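Tuesday. I have been put in charge of the yellow shelves. I did not apply to be in charge of the yellow shelves.

For anyone new: I work at Riscombe, in the room where molded plastic parts go to wait. Black ones, mostly. They arrive, somebody puts them on a shelf, and then we all walk past them until April.

The inventory sheet says we own 886 of these things. The sheet was last touched by Sherif Berrada, who has since moved upstairs and become very hard to reach by phone.
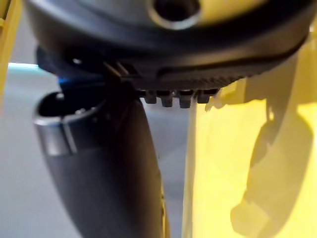

Shelf day, close quarters.

Let me tell you about the naming system. Every part in here has a code, a supplier name and a nickname. The code is on the sheet. The supplier is either Cokex or Lavel, depending on who you ask. The nickname is the only one anyone uses.

So we have "the shoe," "the other shoe," and "the big one." I asked which big one. I got a look.

The shoe is a tray. It has a toe end and a heel end and a rim all the way around, and if you showed it to 30 strangers, every one of them would ask where the foot goes. There is no foot. I have asked about the foot.

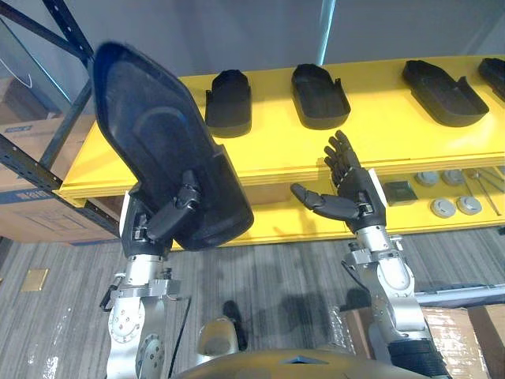 Anyway, my rule for the yellow shelves is that shoes go up top, toes all pointing the same way, and tools go underneath. Souad Abdel Rahman thinks the toes should point at the wall. I think the toes should point at the door. We have had this conversation for 20 minutes and I'd like it noted that she started it.

She also wants labels. I'm fine with labels. I printed 73 of them last month and they all said "SHELF."

Things that do not belong on the shelves, per me, as of this morning: coffee, coats, the Kravchuk catalog that's been propping up the Lavel catalog, and anything described to me as "just for a minute."

Big curved pieces don't get a shelf at all. They get the white bin on the floor. I know the bin looks temporary. The bin has outlasted two managers. 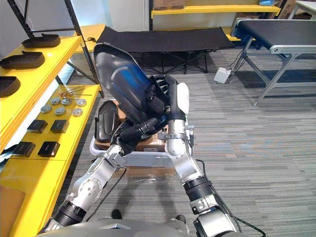 The big one, over the bin. Cardboard box already in residence.

Yes, I see the plastic wrap on the floor. The wrap is next on my list. It was also next on my list at 9 a.m.

Someone just replied asking if the screwdriver-looking things on the bottom shelf are screwdrivers or hex keys. Great question. They have red tips and they live at the back, and that's as far as my department goes.

Update: Souad has turned the toes around. I'm going to lunch.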